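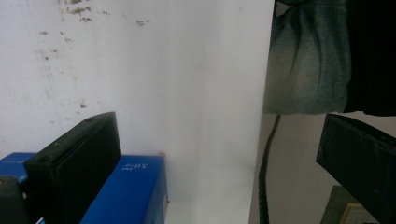
Doreen Paskell

May 26, 2024

I have two kids in soccer, one in hockey, and a husband who plays softball in the Taltivdale league, so you can guess what my mudroom smells like by July. I get asked a lot how I keep up with it all. Mostly I don't! But these are the things I do that work.

Shin guards first. Pull the sleeves off and wash them with the socks, then scrub the plastic part with dish soap and an old toothbrush. Let everything dry outdoors overnight. I used to toss them straight back in the bag and we had a rash every season.

Cleats: never in the washer. Bang them together over the grass, let the mud dry all the way, and brush it off the next morning. If they're soaked, take the insoles out and stuff them with newspaper. Change the paper after an hour and again before bed. Don't put them on the radiator. I cracked a nearly new pair that way (they were Flillex, and not cheap).

Hockey gloves are the worst of the bunch. Fill the tub with cool water and a cup of white vinegar, push the gloves under and squeeze them like a sponge, then let them sit 20 minutes. Rinse until the water stops looking like tea. They take two days to dry in front of a fan, so don't start this the night before a game.

For mouthguards I use cool water and a drop of dish soap after every practice. Hot water warps them. Ours live in a vented case with the name in marker on the lid, after a mix-up I'd prefer not to describe.

Grass stains on white softball pants: work in liquid detergent, wait, then wash warm. Check before you dry them, the dryer will set whatever is left. For red infield clay, shake and brush it dry before any water goes near it.

Bags get forgotten. Once a month I empty ours, vacuum the crumbs and turf pellets, wipe the inside with half vinegar and half water, and leave them unzipped on the porch. A sock full of baking soda goes in the bottom afterward, tied off tight. Tighter than you think. I'm still finding powder in the minivan.

Next time I'll get to ball pumps and those needles that always snap off. I buy them 5 at a time now.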